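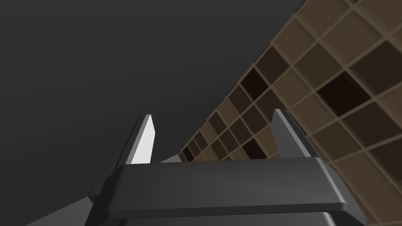

Why compare two grippers in simulation before mounting either one on the arm?
Most of the differences that decide the choice are geometric. Finger length, opening, body width and camera placement can be checked against a model in an afternoon, and a bad result costs a reset command. Force and surface friction still have to be measured on hardware.

Robot End Effectors, Handout 4
Comparing parallel-jaw grippers with a wrist camera
Gumaro Escobedo
September 22, 2021

1. Scope

This handout covers the simulated half of the gripper comparison. The hardware half is in Handout 5 and uses the same score sheet, so keep your column order unchanged. Two gripper models are provided, Dunholm and Rimgate. Both are parallel-jaw types with two flat-faced fingers. The arm model and the controller settings are the same for both. Do not tune the controller between grippers. If you do, the comparison measures your tuning.

Terms used below:

Opening: the distance between the inner finger faces, measured at the tips.
Clearance: the shortest distance from any part of the gripper to any surface other than the target.
Body width: the widest dimension of the housing, brackets included.
View loss: the share of camera pixels covered by the gripper itself.

2. What the wrist camera sees

The camera is fixed to the wrist and moves with the gripper. The housing and fingers therefore stay at nearly the same place in the view while everything else shifts. This has two consequences.

First, view loss is close to constant for a given opening. Measure it once with the fingers open and once with them closed. Interpolating between the two is acceptable for this assignment.

Second, a plain surface gives almost no motion information. When the view is filled by one even gray, two poses several centimeters apart can produce images that differ by very little. A grid helps, even a strip of it at one side. The slant and spacing of the lines change with wrist pose, and the lines are easy to extract. Tiles of unequal darkness help further, as they break the repetition that causes a matcher to lock on one cell too far over.
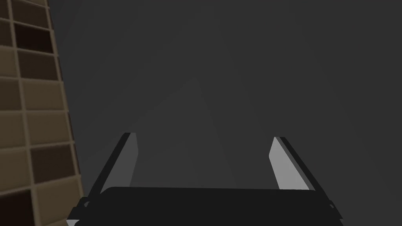 The usual mistake is to treat finger angle in the image as finger angle in space. Parallel jaws stay parallel through the full stroke. Their edges can still converge or spread in the image according to where the camera sits and how it is tilted. Read the opening from the joint state, and use the image only to confirm that the joint state is plausible.

Shading causes a related error. The two inner faces have the same material in the model, but their brightness depends on how each one is turned to the light. A fixed brightness threshold will often find one finger and miss the other. Use an edge-based method, or set a separate threshold for each side.

3. Procedure

Run the full procedure with Dunholm, then repeat it with Rimgate.

Step 1. Load the arm model and attach the gripper. Confirm that the tool frame lies midway between the finger tips. In an earlier release of the Dunholm file it was at the housing, and every approach stopped short.

Step 2. Open the fingers to their limit. Record the joint value and the view loss.

Step 3. Move the wrist beside the tiled surface with the fingers open and nothing between them. Record the clearance on the near side. Check the housing ends as well as the fingers. On a wide body the end brackets may be the first point of contact. 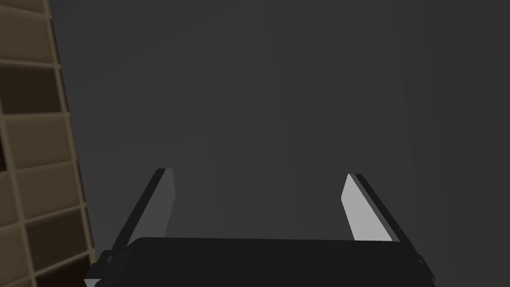
Step 4. Rotate the wrist in increments of 20 degrees and repeat the clearance reading at each stop. Discard any pose in which the solver reports a joint limit.

Step 5. Close the fingers at the default speed. Record the closing time and the final joint value. Some residual gap is normal and comes from the contact margin.

Step 6. Run the scripted set of 55 approach poses. The script logs contact events by link name. Count a contact on the housing or a bracket as a failure even if the fingers reached the target pose.

Step 7. Export the log and the camera frames. A complete run writes 487 frames. If you have fewer, the recorder was started late and the run must be repeated.

4. Scoring

A gripper passes the reach test if at least 78 percent of the approach poses are free of housing and bracket contact. View loss is reported but has no pass mark. Closing time is reported as the mean of three closings.

Report each quantity separately. Do not add them into one score. A long finger gains clearance and loses stiffness, and the sum hides this.

5. Known problems

The contact solver can report a brief contact on the first time step after a reset. Drop that step from the log.

Camera exposure is fixed in the provided file. Dark housings lose detail along the upper rim, which affects view loss when the mask is made by threshold. Make the mask from the link labels instead.

Lighting direction is stored in the world file and not in the gripper file. Check that both runs use the same world file.

6. To hand in

One score sheet per gripper, the two logs, and a page of text stating which gripper you would mount and for what range of part widths. Handout 5 and the hardware schedule will be posted in January.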